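Stendska Panel Tasks: Simulated Wrist-Camera Episodes for Control-Panel Manipulation

Data card, release 2
Last revised February 16, 2026
Maintained by the Karamanlidis Laboratory for Machine Perception

Summary

Stendska Panel Tasks is a set of simulated manipulation episodes recorded with a two-finger gripper working over a tabletop. The release holds 2,830 episodes across 71 task definitions. It is intended for training and testing policies that must find, approach and operate small controls on industrial-style equipment, and for perception work on the same material.

The data were generated with the Lorkex planning stack, version 2, running against the Stirneck scene library. All images are rendered. No episode in this release was recorded on hardware, and results obtained on it should not be reported as hardware results.

Scene content

Every scene is built from a shared pool of assets: panels with switches or keys, rail-mounted assemblies carrying push buttons, control boxes, and loose blocks. Assets are placed on a wooden table by a sampler that checks for collisions but does not try to produce tidy layouts. Blocks may lie at any angle and may be partly hidden by the gripper at the start of an episode. 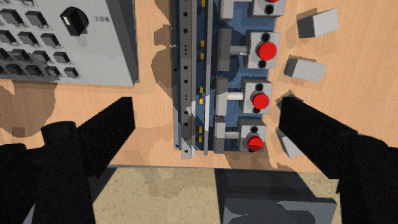
The sampler draws table pose, light direction and asset pose independently. Users who need a fixed layout should set the seed in the scene file and turn off the pose step. Changing the light direction alone does not alter the physics state, so paired episodes that differ only in shadow can be produced from a single action log. Paired episodes carry the same group number in the index and must be kept on the same side of any train and test split.

Contents of an episode

Each episode folder contains the following:

Color images from the wrist camera, one per control step.

Joint positions, joint velocities and gripper opening, on the same clock as the images.

The action log, stored as target poses in the table coordinate system.

A task file with the written instruction, the target part and the success test.

Instance masks for all parts that can be moved or operated. The gripper is given its own mask value. Parts hidden behind the fingers are masked only where they are visible; the full outline is available from the scene file if it is needed.

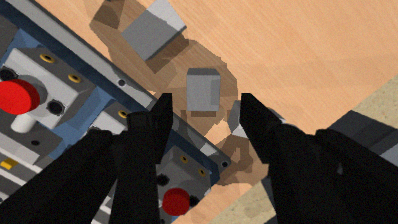

Task families

Press. The policy must push a named button past its travel limit and release it. The instruction names the button by its place on the assembly. Assemblies often carry several buttons of the same color, so color alone is not a reliable cue.

Pick and place. The policy must lift a block and set it down in a marked region without touching the equipment. Grasp poses are proposed by the planner and checked for finger clearance before the episode is accepted.

Operate by index. The policy must act on one control in a regular grid, given a row and a position within the row. Rows are counted from the top of the panel and positions from the left, as seen from the front.

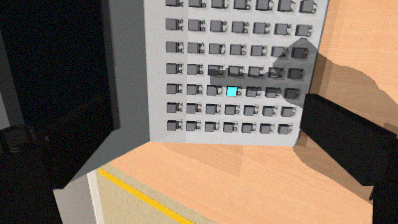
Index errors are the most common failure in the baseline policy supplied with this release. They are most frequent where neighboring controls share one shape and shade, and where the gripper throws its own shadow over the panel. On a panel of seven rows with seven switches each, a cyan button in the fourth position of the fifth row gives the policy a clear reference point, while the gray switches under the shadow to its right have much lower contrast and offer little to tell one from the next. Evaluation scripts therefore report row error and position error separately, along with the plain success rate.

Generation procedure

Episodes were planned in Lorkex with the sampling-based planner and then smoothed. A plan was rejected if it exceeded the joint limits, if either finger came into contact with a part other than the target, or if the success test failed at the final step. For each task definition the generator continued until the quota was met or 40 plans in a row had been rejected. Definitions that reached the rejection limit are listed in the index with the status "partial."

Known limitations

Contact is modeled with rigid bodies only. Button travel is simulated as a spring with a hard stop, and the force values in the logs should not be used to set limits on real equipment.

Finger surfaces are rendered in black with little detail. Methods that depend on texture to track the gripper may perform poorly.

Shadow edges are sharper than those produced by most indoor lighting. Users planning transfer to hardware are advised to apply the soft-light option in the render settings.

Printed labels on equipment are decorative. They do not match any numbering in the task files.

Changes from release 1

Row and position errors are now logged separately. Masks for partly hidden blocks have been corrected. The index file has moved to the top level of the archive, and loaders written for release 1 must be updated to the new path.

Reporting problems

Errors in masks, task files or logs should be reported through the issue tracker, with the episode number and the group number included. Corrections are issued in September of each year, and withdrawn episodes remain listed in the index with the status "withdrawn."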